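Rapport de projet tutoré, semestre 4
Le coin boisson de la salle commune : aménager une table, choisir des contenants, donner envie de s'asseoir

Groupe : Ayodele Adebisi, Ysaline Arnaud, Rizal Tarigan
Tutrice : Mireille Perrin
Rendu le 16/3/20

1. D'où vient le projet

Quand nous avons commencé à chercher un sujet, en janvier, nous avions surtout envie de travailler sur quelque chose que nous connaissions bien et que nous utilisions tous les jours (ou presque !). La salle commune du bâtiment Chevalier s'est imposée assez vite. On y passe entre deux cours, on y révise, on y mange parfois un sandwich debout, et pourtant on y reste rarement longtemps. Ysaline trouvait qu'il manquait un endroit où se poser avec un verre sans devoir pousser les affaires de tout le monde, Rizal pensait plutôt aux contenants eux-mêmes, qui traînent d'une semaine à l'autre, et moi, Ayodele, je voulais surtout comprendre pourquoi une table se remplit toujours du même côté.

Nous avons donc réuni les trois idées dans un seul projet, que nous avons appelé Akar entre nous. Le nom vient d'un mot indonésien proposé par Rizal, qui veut dire « racine », et comme tout le monde l'a aimé tout de suite nous n'avons pas cherché plus loin.

2. Ce que nous voulions obtenir

Notre objectif tenait en une phrase dans la fiche de départ : une table où l'on peut servir à boire, grignoter et discuter, et qui se range en quelques minutes. Mme Perrin nous a demandé de préciser un peu (avec raison, la phrase était jolie mais difficile à évaluer), et nous avons ajouté deux contraintes. D'abord, garder le mobilier existant, parce que le budget du département ne permettait pas d'en racheter. Ensuite, ne pas dépasser 40 euros pour tous les petits achats, bols, gobelets et boissons compris.

Nous avions aussi rêvé d'une desserte à roulettes de chez Skarholm, que Rizal avait repérée et dont il nous a parlé pendant des semaines, mais elle aurait mangé tout le budget à elle seule. Elle est restée dans l'annexe des idées abandonnées, avec un petit pincement au cœur.

3. Comment nous avons travaillé

Nous avons commencé par un questionnaire sur papier, laissé à l'entrée de la salle et dans le hall. Sur 300 feuilles distribuées, 182 nous sont revenues remplies, ce qui nous a vraiment fait plaisir, d'autant que beaucoup de gens avaient pris le temps d'écrire dans les marges. Les réponses parlaient de lumière, de bruit, de la place pour les coudes, et énormément de boissons : froides, chaudes, trop sucrées, pas assez variées. Une personne a même dessiné sa table idéale au dos de la feuille, avec une nappe à pois et un chat dessous.

Nous avons ensuite essayé plusieurs dispositions. La première mettait tout au centre de la table, ce qui semblait logique et s'est révélé pénible dès que quelqu'un voulait ouvrir un cahier. Dans la deuxième, les contenants étaient regroupés au fond, et chacun gardait de la place devant soi. C'est celle que nous avons conservée, avec quelques variantes selon le nombre de personnes assises.

Pour les boissons, nous avons pris des bouteilles en verre quand c'était possible. Elles sont plus lourdes et il faut faire attention en les passant à son voisin, mais on voit tout de suite ce qu'il reste dedans, et la couleur du liquide compte plus que nous ne l'imaginions dans l'envie de se servir. Les gobelets transparents vont dans le même sens. Pour grignoter, nous avons préféré les bols foncés, qui se repèrent bien sur un plateau blanc.
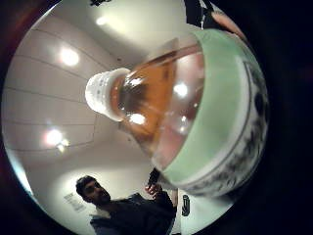
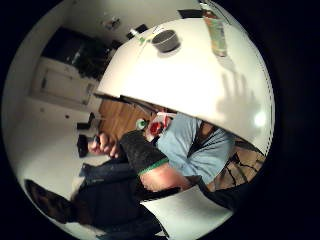

Fig. 1 et 2. Le coin boisson : en premier, la bouteille en verre à bouchon blanc et son liquide orangé ; ensuite, la table blanche avec le bol gris foncé et le gobelet transparent.

4. Ce que nous avons observé

La place libre devant chaque personne est sans doute ce qui a été le plus apprécié. On pose un bras, un téléphone, une trousse, et on n'a plus la crainte de renverser le verre d'à côté. Graciela Quezada, étudiante en deuxième année qui a bien voulu essayer toutes nos dispositions (merci encore à elle !), nous a écrit ensuite : « Je suis venue pour dix minutes et j'ai fini tout mon exposé. » Nous avons recopié sa phrase dans notre carnet, elle nous a tenu compagnie pendant la rédaction.

Le plateau blanc, lui, nous a donné des sentiments partagés. Il renvoie beaucoup de lumière, les ombres des mains s'y dessinent très nettement, et certains trouvent cela gai quand d'autres plissent les yeux en lisant. Nous avons essayé un chemin de table en tissu prêté par la mère d'Ysaline. L'effet était chaleureux, mais il glissait dès qu'on tirait un cahier vers soi, et il a fallu le retirer.

Pour les bouteilles, la question du format est revenue souvent. Nous avions commencé avec des grandes, plus économiques, puis nous sommes passés à des contenances de 500 ml, plus faciles à prendre d'une seule main et à refermer. On en rapporte donc davantage au tri, et nous reconnaissons que ce point n'est pas réglé.

Le rangement est la partie où nous avons été le plus optimistes. Notre fiche prévoyait que chacun rapporte son gobelet au bac, rincé si possible. Dans les faits, les bols revenaient très bien, les gobelets beaucoup moins, et les petits couvercles se perdaient un peu partout. Rizal a proposé de placer le bac du côté de la porte, sur le trajet de la sortie, et les choses se sont nettement améliorées la semaine suivante.

5. Difficultés et limites

Il faut dire un mot du calendrier. La salle était réservée plusieurs fois pour des réunions, et nous avons dû déplacer deux de nos essais, ce qui rend les comparaisons un peu fragiles : on ne s'assoit pas de la même façon à midi et en fin d'après-midi. Nous n'avons pas non plus mesuré le bruit, faute de matériel, alors que c'était une remarque fréquente dans les questionnaires. Enfin, nous étions souvent présents pendant les essais, et il est possible que les gens aient rangé plus soigneusement pour nous faire plaisir.

6. Suite possible

Mme Perrin nous a suggéré de transmettre nos plans au groupe de première année, qui travaillera sur la salle Pridell au prochain semestre. Nous leur laissons le carnet, les questionnaires classés par thème et le bac de tri. Si c'était à refaire, nous commencerions par observer la table plusieurs jours sans rien y changer, et nous garderions un peu d'argent pour des couvercles de rechange.

Annexes : modèle du questionnaire, plans des deux dispositions, liste des achats, idées abandonnées.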